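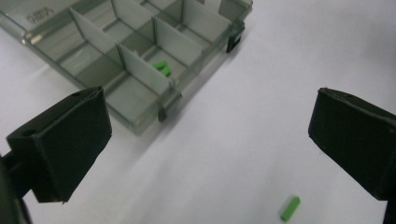 One reader of the first report asked why a person should hold the gripper at all, if the work is meant for a robot in the end. The question is a fair one, and most of what has been written on the Ineck method is in some way an answer to it.

The **Ineck method** is a way of teaching a robot arm to put small parts into a divided box, using recordings made with a gripper that a person holds in the hand. It was developed at the Sturgate laboratory and takes its name from the Ineck workshop, where the first recordings were made. The method is used for parts that are short, light and easily rolled, such as pegs and pins, and for boxes whose compartments are not much larger than the part.

Background

Before this method, the laboratory taught its arm by remote control. The operator sat at a desk and moved the arm with a pair of handles. It was slow, and the operator had no feeling of contact when a piece touched a wall. Small rods were often pushed over a divider and into the neighbouring compartment. The recordings then contained many corrections, and the arm learned the corrections together with the task.

With a hand-held gripper the person feels the contact directly. A camera fixed on the tool sees the jaws and the work surface from nearly the same place as a camera on the robot would see them. For this reason the recordings can be used for training without a separate step for matching the two views.

Procedure

The box is opened and laid on a plain, light surface. Its angle is changed between recordings, so that the arm does not learn one fixed position. The pieces to be stored are put down one at a time near the box. The person closes the jaws on a piece, lifts it over the outer wall and lets it go inside the chosen compartment.

Two rules are given in the Sturgate instructions. The first is that the piece must be gripped across its length, never at the ends. The second is that the jaws must stay still for a short moment before opening. Early recordings without this pause gave a poor result, as the trained arm began to open its jaws while it was still moving.

A recording is removed if the jaws push the box, or if the piece is dropped and picked up again. In the main study 137 recordings were made and 106 were kept.

Results

The trained arm was tested in 97 runs. Most failures came at the moment of release, when the piece stood on its end against a divider and did not fall flat. Failures of gripping were fewer. The arm did better with compartments that already held a piece than with empty ones. The authors of the report think that a coloured piece shows the arm where the floor of the compartment is, but they did not test this by itself.

See-through boxes remain the hardest case. In such a box the dividers overlap each other in the camera view, and light from the walls can look like an edge. A second study, made at Lulevwood, repeated the work with a box of solid colour and found that the arm needed fewer recordings for the same result. The Lulevwood group also changed the lamps, so the two studies cannot be compared closely.

Appiah

Appiah is the program used to cut the recordings into parts and to mark the moment of grip and the moment of release. It was written for another task, the folding of cloth, and some of its settings still carry names from that work. Version 3 was the first that could find the release without help from a person. The instructions for Appiah were last revised on 6th August.

Criticism

The method has been criticised for its dependence on the person. Someone with long practice makes smooth recordings, and an arm trained only on these does not know what to do after a small mistake. Lulevwood has suggested keeping a part of the removed recordings for this purpose. Sturgate has not adopted the suggestion.

It is also not clear how well the method works for pieces that must be put in a certain direction. All published tests so far accept a piece in any position, provided that it lies inside the right compartment.

Shared 97 times

3 comments

Guest: Does the pause before opening have to be the same length every time? We left it free and our arm now waits much too long.

Guest: In reply to the above, we had the same trouble. Cutting the pause shorter in Appiah helped, but you must do it before training and not after.

Guest: The section on see-through boxes should mention the lid. Ours was clear plastic as well and the arm tried to put pieces on it.

Related articles
Learning from demonstration
Hand-held grippers
Transparent objects in robot vision
Lulevwood lighting study
Appiah (program)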